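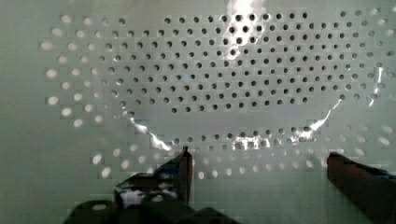 Getting a Strainer Basket Really Clean (and Keeping It That Way)

I have washed a strainer nearly every day of my grown-up life, and for most of those years I did it badly. A quick swish under the tap, a shake over the sink, back on the hook. Then one December I held mine up to the kitchen window to look for a missing pea and saw that a good many of the holes had a little tan collar of dried starch in them. After that I changed my ways, and since several readers have asked about colanders lately, I thought I'd write the whole business down in one place.

The best trick I know costs nothing. Rinse the basket the minute the pasta or rice leaves it, and rinse it from the outside in. Turn it upside down under the faucet so the water pushes through the holes the opposite way from how the food went. Use cold water if you've drained anything starchy. I know hot feels like the right choice (it did to me, for years!), but cold water loosens starch and egg without setting them, and you can go in with hot and soap afterward.

If it's too late for that and things have dried on, fill a dishpan with warm water and a squirt of dish soap, sink the whole basket in it, and go do something else. I leave mine for 10 minutes if it only held lettuce and a good deal longer if it held potatoes. Then take a brush to it. A sponge glides right over small holes and leaves the edges alone, so you want bristles, fairly short and fairly stiff. I keep an old Dekex vegetable brush under the sink for this and nothing else. Small circles on the inside, small circles on the outside, and pay attention to the place where the side curves into the bottom, where bits love to settle.

For the one or two stubborn holes there always seem to be, a wooden toothpick is your friend. Please don't use a metal skewer on a plastic or coated basket. I ruined a perfectly nice one from Kultora that way and I still feel a bit silly about it.

Cloudy white film is a different problem and soap won't touch it. That's minerals from hard water, and we have plenty of them here in Gellcombe. Mix one part white vinegar with three parts warm water, let the basket sit in it while you drink a cup of coffee, brush, and rinse very well. If yours has a painted or enameled finish, check what the maker says first, or try a little vinegar water on the underside. Vinegar and bleach must never go in the same pan, please.

Drying matters more than people think. Water hangs in small holes like beads, and a basket put away inside a mixing bowl will still be damp the next morning. I give mine one hard shake, tap the rim on a folded towel, and prop it on its side by the window. Tilted is better than flat.

A word on buying a new one, if yours is past saving. Small round holes are what I like for rice, lentils and berries. Bigger holes or slots drain a pot of spaghetti faster, but you'll lose your orzo down the sink. Run a fingertip over the holes in the store, too, inside and out, and if any edge feels rough, put it back. Mine is a Koyama that I've had so long I can't remember what I paid for it.

And when a colander does get too stained for food, don't throw it out. A retired one makes a lovely thing for rinsing garden carrots outdoors before the mud gets anywhere near your kitchen, and it'll hold clothespins over the winter.

Posted June 10, 2021, under Sink and Counter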